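4.2 What changed at the card bench

The most exciting result at Mahrous came from the staff themselves. By June, the seven packers at the Zostbridge site had stopped treating the arms as a separate project and were arranging the bench to suit both - bins, cards and trays included. 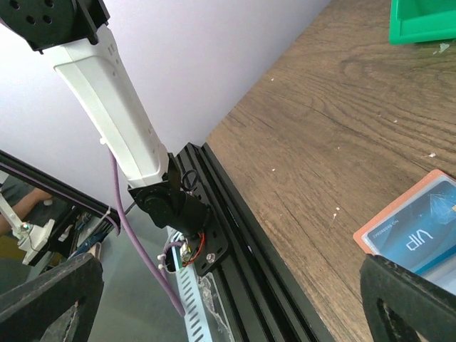
Figure 3. Arm joint and rail beside the wooden bench, with a "VIP" card in a clear sleeve.

Packers told Benedikt Hamann that sorting felt less rushed, and that they now spent up to 30 minutes a shift on checks they used to skip. Several had begun teaching newer colleagues how to place the bins so that a gripper could reach them - a skill that appears in no job description we collected!

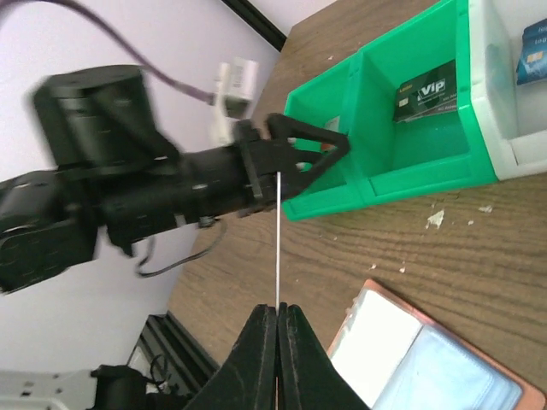

4.3 Training and pay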